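Stama Building, Second Floor
Quarterly Walk-Through: Kitchen, Corridor and Shared Rooms
Date: May 10, 2019
Walked by: Inger Riis and Arnout Schouten
Copy to: Xuelian Guo, building office

Marks: OK, FIX (before next quarter), NOW (before you go home)

1. EXITS AND CORRIDOR

1.1 Both stairwell doors open fully: OK
Comment: The east one opens fully if you mean it.

1.2 Corridor clear to full width: FIX
Comment: The bicycle has gone. A second, larger bicycle has come. Owner please see Inger, who has bolt cutters and a free afternoon.

1.3 Exit signs lit: FIX
Comment: Sign by the copy room reads EX T. We all know what it means, but the fire marshal likes the full word. Tube on order.

1.4 Floor plan posted and current: FIX
Comment: Plan still shows the Culis office, which moved out in February, and a wall that came down with it. Xuelian has the new drawing and will post it once she finds the key to the glass case.

2. KITCHEN

2.1 Extinguisher present, gauge in green, tag in date: OK
Comment: Please stop hanging dish towels on it.

2.2 Fire blanket in its pouch: NOW
Comment: Found folded under the coffee machine to stop it rattling. Returned to pouch. The machine rattles again.

2.3 Toaster: NOW
Comment: Crumb tray emptied. We could identify bagel, and after that we stopped trying. The tray slides out from the back. It has always done this.

2.4 Refrigerator at or below 40 F: OK
Comment: Cold enough. The yogurt labeled "Aksel K." is past any help that cold can give. Mr. Kjærgaard has been informed.

2.5 Microwave door seal: OK

2.6 Cords away from sink: FIX
Comment: The kettle cord reaches the faucet with length to spare. Wants a shorter cord or a different shelf.

3. ELECTRICAL

3.1 No power strips plugged into power strips: NOW
Comment: Waka office, three in a row, ending in a single phone charger. Unplugged at the wall. Same finding as last quarter, and the same phone charger.

3.2 Space heaters: OK
Comment: None seen. Two desks had suspiciously warm people at them.

3.3 Panel access, 36 inches clear: FIX
Comment: 14 boxes of brochures from the Brynjólfsdóttir account. Nobody has asked for a brochure in our time here. Move or recycle.

4. SHARED ROOMS

4.1 Chairs sound: FIX
Comment: Six in the meeting room are fine. The one at the head of the table sinks slowly during use. Tagged and turned to face the wall.

4.2 Table surfaces clear at end of day: FIX
Comment: Some good, some less so. Things left in the middle of a table will be put in the lost property bin by the elevator and kept for 10 working days.

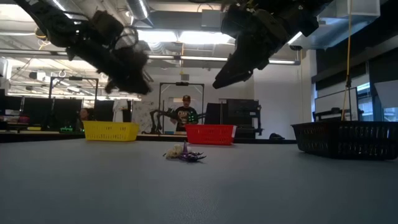

Item 4.2. Left on gray table: one lumpy, cream and tan; one dark purple, spidery.

4.3 Window latches: OK
Comment: All close. The north one needs two hands and a word we won't write down.

4.4 First aid box: FIX
Comment: No medium bandages, no tape, no tweezers. Plenty of triangular slings. Impi Seppälä is reordering and asks that whoever has the tweezers bring them back, no questions.

5. CARRIED OVER

5.1 Loose carpet edge outside restroom: second quarter running. Now FIX with a capital everything.

5.2 Smoke detector chirp, source unknown: solved. It was in a drawer.

Replies to Arnout by email, please. Notes stuck to the door fall off, and then he has to sign them off under 1.2.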